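Module Service en salle et à domicile - Fiche 2 : le plateau individuel
Centre de formation Marolen, cours d'Isabelle Sawatzky
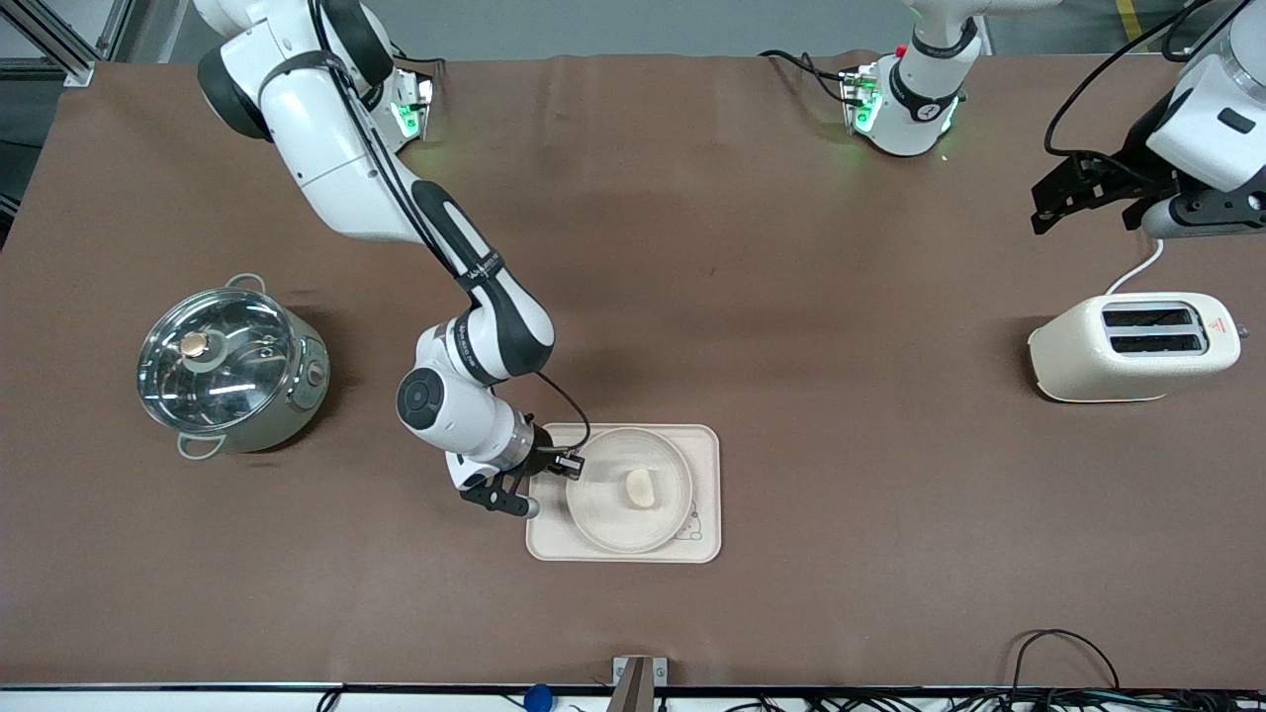
Fig. 1 - Assiette en verre sur plateau beige, faitout à couvercle transparent à gauche.

1. Le plateau
On choisit un plateau à rebord relevé et à coins arrondis. Le rebord retient l'assiette si elle glisse pendant le transport. Le motif imprimé, quand il y en a un, n'indique pas le sens de pose.

2. L'assiette
L'assiette ronde se pose à plat, sans dépasser du rebord. Sur la figure 1, elle occupe presque tout le plateau : il faut alors prévoir les couverts et le verre à part. Le verre transparent marque vite. Essuyer le bord avec un linge sec avant de servir, tenir l'assiette par-dessous.

3. La portion
Une petite pièce seule se place au centre. Les aliments pâles ressortent mal sur le verre - on peut ajouter une garniture colorée si le régime le permet. La température de service des plats chauds se contrôle à coeur, 67 °C au minimum dans nos exercices.

4. Le faitout
Il reste sur la table, à côté du plateau, jamais dessus. Le couvercle en verre permet de surveiller le contenu sans l'ouvrir. Pour le soulever, prendre le bouton central avec une manique et incliner le couvercle vers l'arrière. Les anses en métal fin chauffent aussi : deux maniques pour déplacer le récipient.

Exercice (10 minutes, par deux)
Dresser un plateau, le porter jusqu'à la table voisine, le reposer. L'autre stagiaire note les écarts sur la grille Després.

À lire pour la prochaine séance : polycopié d'Hélène MacPherson, chapitre sur les contenants.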